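How I fold jeans so they stand up in the drawer

I used to stack my jeans in a pile on a shelf, and every time I wanted the pair at the bottom the whole lot came down on my feet. So one wet afternoon in July I pulled the lot out and refolded them, and I've done it this way ever since. It takes me less than a minute a pair now (the first few took a lot longer, and there was some muttering!).

You need a table, or the floor if your knees are better than mine. Don't bother with the bed, the mattress gives under your hands and you end up chasing creases.

Before you start, empty the pockets. All of them, including that silly little coin one. I've put two biros and a Plutbridge bus ticket through the wash this year. Do up the button and zip too, then give the jeans one hard shake from the waistband.

Now lay them down and fold one leg over the other so the back pockets end up on the outside. Run your palm from the waist to the hem, pushing the air out as you go. The seams are what you're looking at. If the inside leg seams sit on top of each other, the rest will go nicely, and if they've drifted apart, pick up both hems together and give a little tug.

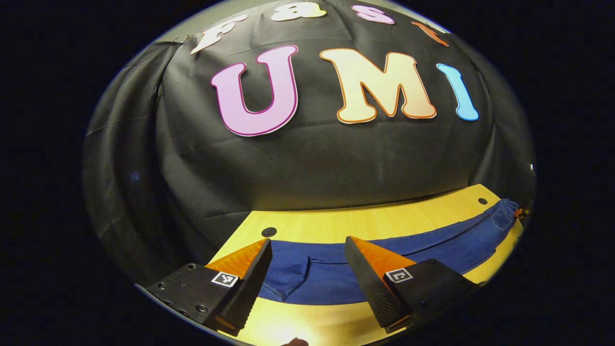

Fabrice Pichon

Dark blue denim on a pale wooden table is a nice easy pairing to work with, as you can see the edge of the leg properly and spot where it's gone wonky. Stitching helps as well. I use the pocket as my marker: smooth it flat first, because a bunched-up pocket makes a lump that follows you through every fold after it.

Next, there's the pointy bit at the crotch that sticks out. Tuck it in towards the legs so you've got one long straight strip. I skipped this for years and my folds always came out like a wedge of cheese.

Bring the hems up towards the waistband and stop 4 cm short. Then fold what's left into thirds, starting from the folded end, and stand the bundle on its edge. If it flops over, open it out and do the thirds again a bit tighter. Stretchy pairs flop more, and I just lean those against a stiff one.

My drawer is a Vestia one, 18 cm deep on the inside, and most of my jeans fit with the top edge just below the rim. For a shallower drawer, try quarters.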